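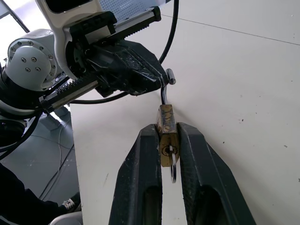 Small brass padlock, key in the lock.

Perenley Small Brass Padlock

A padlock for the things you would like to keep but would not fight a bear over. Lockers, toolboxes, garden gates, the cupboard with the good biscuits in it. It has a rectangular brass body, a curved steel shackle and a keyhole in the bottom, and it has looked that way since before anyone thought a lock should talk to your phone.

Brass marks. Handle one for a week and it picks up smudges and dark blotches, and the shine goes off to wherever shine goes. You can polish it back if you have that sort of evening free. Most of our customers don't.

What you get
Padlock, 2 keys and a thin ring to lose them on. The lock comes in a paper sleeve, which will tear.

Using it
Key in at the bottom, turn, and the shackle lifts. Push it down until it clicks. If it gets stiff, a little dry graphite in the keyhole usually sorts it out. Please stop using cooking oil – Siham Chamoun on our repair bench has seen nearly 200 of these come back, and she can tell olive from sunflower.

Keyed alike
Sets of 6 can be ordered to open with the same key. Handy for a row of lockers, less so for a row of teenagers. Allow extra time for these, as Elias Hamdan cuts them himself and won't be hurried.

Not for
Motorcycles, shipping containers, or anything left overnight at a train station. Look at the Wulden range for those. It costs more and weighs about what you'd expect.

Spare keys are sold separately. Bring the old one or the lock itself, as we can't cut from a description.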